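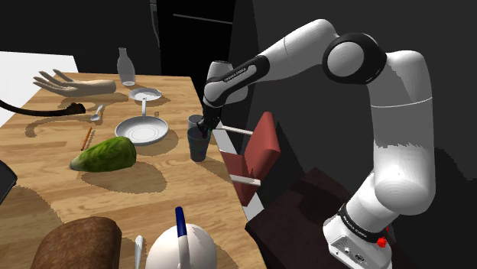 3. The long table in the village halls of Stestholm

3.1 How the tables came into the halls

It is hard to talk about community meals in Stestholm without talking first about the furniture, and we hope the reader will be patient with us while we do. When we began our visits in January we meant to write only about the food. We had a notebook full of questions on soups and breads and who brought what. But again and again the people we sat with steered us, kindly and firmly, back to the table itself: where it had come from, which end was the good end, and who had been allowed to sit there when they were children.

The oldest written mention we found is in the Plulow parish book for 1844, where a single line records payment for "one long board and trestles for the hall." There is no word on who built it or how long it was. Later entries are a little more generous (there is a lovely grumble over the cost of carting timber up the hill), and from them we can tell that the board was taken down and leaned against the wall between meals. A table that stayed up all year seems to have come in only when the hall got a proper floor, and even then some families thought it a great waste of dancing room.

3.2 Seating and the order of serving

In Plulow the older guests sit nearest the stove and are served first, and everyone else fills in as they arrive. We were told this was simply good manners. In Stestodska, a short drive away, the habit runs the other way: the children eat first, at the end by the door, and the older people wait and talk. Both villages believe theirs is the old way of doing it, and both were happy to tell us so at some length!

The second author, Kinyua, ate at both halls on the same weekend and noticed that the two customs change the sound of a meal as much as its order. At Plulow the talk starts slowly and grows. At Stestodska it is loud from the first spoonful and goes quiet late in the evening, when the children have been taken home and the coffee comes out. We had not planned to study noise, and our notes on it are thin, but we mention it in the hope that someone with better equipment will take it up.

3.3 Size of the gatherings

The yearly harvest supper is much the largest meal in either village. The Plulow hall book gives 700 portions for its best year, served in several sittings, while an ordinary monthly supper is planned for 100. Cooking for the monthly supper is shared among 8 households, who trade places by an arrangement that Tanui spent most of an afternoon trying to draw as a chart (see Figure 3, and please forgive the arrows).

Figure 3. Order in which households take up the monthly supper at Plulow, as explained to the authors by members of the Mwakalinga family. Dashed arrows mark swaps made for weddings and funerals.

The swaps matter more than the chart makes them look. A household that takes a turn for a neighbor in mourning is not paid back in kind, and the people we asked were a bit puzzled that we thought it might be. The next turn just comes around as usual.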